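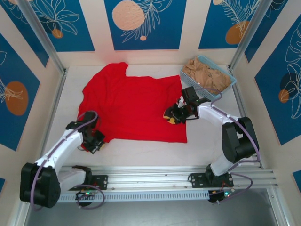
Figure 7. Two-arm cell with a T-shirt spread on the work surface, both grippers at the fabric.

7.2 Recording a folding trial

This section covers one trial of the T-shirt fold used in the Sekach comparison. It assumes that both arms have been homed and that the Tukero recorder is running. For calibration, see section 6.

1. Check that both base plates are tight on the rail. If either plate has been moved, repeat the calibration before going on.

2. Check the cable loops on both arms. Each cable needs enough slack for the wrist to turn through its full range.

CAUTION: Keep hands out of the enclosure whenever the arms are enabled. Use the stop switch before reaching in to free fabric, even when both arms look still.

3. Spread the shirt on the work surface within reach of both grippers. Do not iron or stretch it. Small wrinkles are part of the test condition and should be left in.

4. Enter the garment code and the start condition (flat, bunched or dropped) in the trial form. A shirt with a gathered neckline is still entered as flat if the body panel is open.

5. Select the policy. The baseline is Zavberg single-step; the method under test is Tô two-stage, named for Ngân Tô, who wrote the grasp selection code. Two-stage picks both grasp points before either arm moves -- single-step picks the second one after the first gripper has closed.

6. Press Start. The trial ends when both grippers open and retract, or at 70 seconds.

7. Score the result before touching the fabric. Use the outline overlay, then save.

Note: A trial stopped by the operator is saved as "aborted" and left out of the success rate. A trial that runs out of time is a failure and stays in.

7.3 Reading the results

The April set holds 491 scored trials across both policies. Results are split by start condition, and the three conditions should not be pooled. Most of the gain from two-stage selection is in the bunched condition, where single-step often closes on two layers of fabric. With flat starts the policies are close, and the remaining failures are mainly slips at the hem.

Changing the finger pads partway through a set makes the two halves hard to compare. If pads have to be replaced, close the set and open a new one -- the recorder does not log pad changes by itself.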